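Community Help > Offices and Workspaces > Floors, Cables and Furniture

Who is responsible for cables that cross a carpeted floor in a shared office suite?

Posted by Lenatia Tenants Desk

Our organization leases one suite on the second level of a shared building. The lease covers the interior of the suite, the carpet included, while the landlord keeps responsibility for the wall outlets, the ceiling and the corridor. There are 13 desks. The wall outlets are all on the window side, and the desks that were added in August stand a considerable distance from them. As a result, several power and network cables now run over open carpet.

The building manager's most recent walk-through report listed these cables as a trip hazard and asked that they be "made good" without saying by whom or in what manner. Our position until now has been that the shortage of outlets is a building matter. The manager's position is that the cables belong to the tenant. Both statements appear to be correct, and the matter has not moved forward.

We would be grateful for advice on the following. Is it customary for the tenant to pay for floor cable covers, or for the landlord to pay for additional outlets? Are covers with adhesive backing acceptable on carpet? Is there any accepted limit on the length of an extension cord in an office? The lease requires that the carpet be returned in its original condition, fair wear excepted, and the deposit is 3000 dollars, so we are reluctant to glue anything to it.

Three people in the suite use rolling chairs that pass over the cables daily. One network cable has already been replaced.

Posted by Plostov Facilities Office

The usual division is as follows, although your own lease governs. Fixed wiring, meaning anything inside a wall, floor or ceiling and ending at an outlet plate, belongs to the landlord. Anything plugged into that plate belongs to the party who plugged it in. A tenant who wants more outlets than the suite had on the day of signing will normally request them in writing and pay for them, and the landlord will normally choose the electrician. A landlord who advertised the suite as suitable for a stated number of desks is in a weaker position, and it is worth finding the original listing before replying to the report.

In the meantime the hazard has to be dealt with by the party that occupies the space. Please do not wait for the question of payment to be settled. If a visitor falls, the report you describe will show that the hazard was known.

On method, our office follows this order of preference.

Move the furniture first. A desk turned through ninety degrees, or a row pushed toward the window wall, will often remove the crossing entirely. This costs nothing and is regularly overlooked.

Where a cable must travel, send it along the edge of the room. Surface raceway fixed to the baseboard is neat, but it generally needs screws or adhesive, so obtain the landlord's consent. Cables may also follow the legs and rear edges of desks, held with hook-and-loop ties.
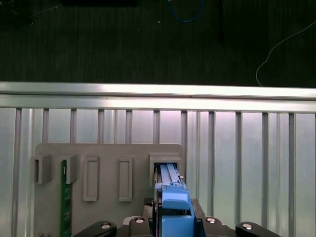 Loose blue and white cables on dark carpet, beside a metal rail.

Cables left in curves like these should be drawn back toward the equipment and the surplus secured off the floor. Slack is a separate problem from length. A cable lying straight and tight to the carpet is a small risk, whereas a raised loop can catch the toe of a shoe or the caster of a chair. Gather the extra into a wide, easy coil and fasten it under the desk. Network cable should not be folded sharply or tied so firmly that the jacket is pinched.

Only where the two measures above fail should a cable cross a walkway, and then it should be covered for the whole width of the crossing. On low-pile carpet, a fabric cover with a hook backing grips the loops directly and leaves no residue. Test a short piece in a corner first, as it does not hold on every carpet and can pull threads on some. Rubber covers with beveled edges stay in place by weight and are the better choice under rolling chairs. Adhesive-backed covers are best kept for hard floors. Duct tape should not be used at all. It dries, the edges lift, and the glue that remains gathers dirt which ordinary cleaning will not remove.

Power cords need additional care. An extension cord should not be run under carpet or a rug, and it should not be used as a permanent substitute for an outlet. Do not plug one power strip into another. If a cord under a cover feels warm, unplug it and have the load checked. We are not aware of a single length limit that would apply to every office. The rating printed on the cord and the rules of your local fire authority are the proper references – your building manager should be able to supply the latter.

Posted by Momis

Just get the rubber ones. We have had them in our hallway for years and they are fine. The carpet under them is a bit flatter than the rest but it came back after vacuuming. Would not bother the landlord about it.

Posted by Ngô Property Services

We manage small commercial suites and would add several remarks from the landlord's side.

The phrase "made good" in a walk-through report generally means that the condition should be gone by the next inspection. It does not say who pays. We suggest a short written reply stating what has been done, on which day, and what remains under discussion. Attach photographs of the floor both before and after the work. A reply of this kind is of far more use at the end of a lease than a long exchange concerning fault.

With regard to the carpet, covers of any type will leave a visible line if they stay in one position for several years. Most managers regard this as fair wear, but some do not, and we advise asking the question now. If the suite has carpet tiles, ask whether spare tiles are held in storage. Replacing 5 tiles is a minor charge. Replacing a section of broadloom carpet is seldom possible without a visible seam.

Floor outlets are sometimes proposed as the permanent solution. On a raised floor they are straightforward. On a concrete slab they require cutting, and in our experience the first 1000 dollars is spent before any outlet is in place. A ceiling-fed power pole is usually less costly and can be taken out again. The plates and poles should be described in a lease amendment, with a line stating whether they are to be removed at the end of the term. That line is left out more often than any other.

We do not agree with the advice to leave the landlord uninformed. Covers placed across an exit path may alter the clear route, and wheelchair access must be considered as well – a tall cover can be a barrier even where its edges are beveled. Choose the lowest profile that will hold the cables and keep power and network cables in separate channels if the product provides them.

Posted by Lenatia Tenants Desk

Thank you to all who replied. The original listing has been located, and it does state a number of desks, which is lower than the number we now have. We will therefore request a quotation for a power pole at our own expense. The row nearest the door will be turned this week, and a sample of the hook-backed cover has been ordered for the remaining crossing. We have also asked the manager about spare tiles and are waiting for a reply.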